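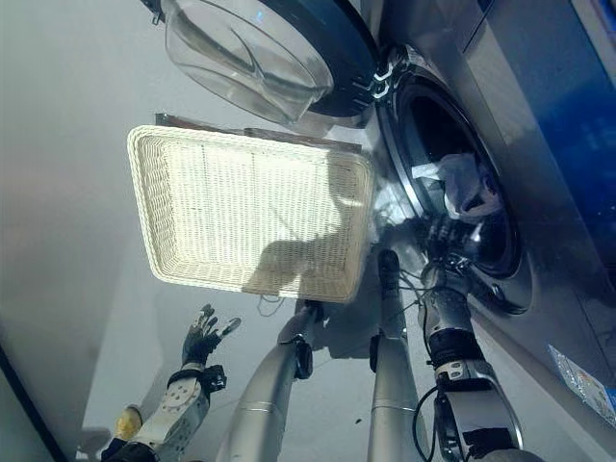

Remote Laundry Operators (paid, part-time)
Urnness Robotics, Trurmont site

We're looking for 4 people to join our teleoperation team and teach a two-handed robot to do laundry. You'll drive the arms remotely from a station in our Trurmont lab, and every run you complete goes straight into what the robot learns from next. It's fun work, and you get better at it fast!

You don't need a technical background. Our last group included a piano tuner, a school bus driver and two people straight out of high school, and all of them were running full loads on their own after 16 hours of practice. What we care about is patience, steady hands, and a willingness to do the same thing again a little differently.

What you'll do

Open and close the washer door, load and empty the drum, move clothes to and from a basket, and fold simple items. Most shifts are a mix of remote driving and hand guiding, where you hold the arm yourself and lead it through the motion. You'll also tag your own runs as good, usable or redo. We have collected 568 good runs so far under the Villca project and want a lot more variety before we move on to drying and ironing. 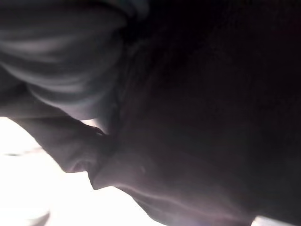

Cloth is the hard part of this job and also the best part. A mug stays a mug wherever you set it down, but a shirt is a new shape every time you touch it. You'll work from the wrist views a good deal, and up close a dark piece of fabric can fill half the picture with hardly a fold to go by, while the gray one next to it shows every ridge. Learning to read an edge against a bright background, and to pick your grip from that, is most of what we teach in the first two weeks.

Hours and pay

Shifts are four hours, mornings or afternoons, up to five a week. Training is paid at the full rate. There is a $300 bonus when you finish your first month. The work is seated for the remote sessions and standing for hand guiding, with a break every hour. Free parking, and the bus from Urau stops at our gate.

To apply

Send a few lines about yourself to Raghda Nasrallah, operator lead, through the contact form on our jobs page. No résumé needed. Tell us about something you do with your hands, whether it's knitting, fixing bikes or icing cakes. We'll invite you in for a one-hour tryout at the controls, also paid. Training starts in December.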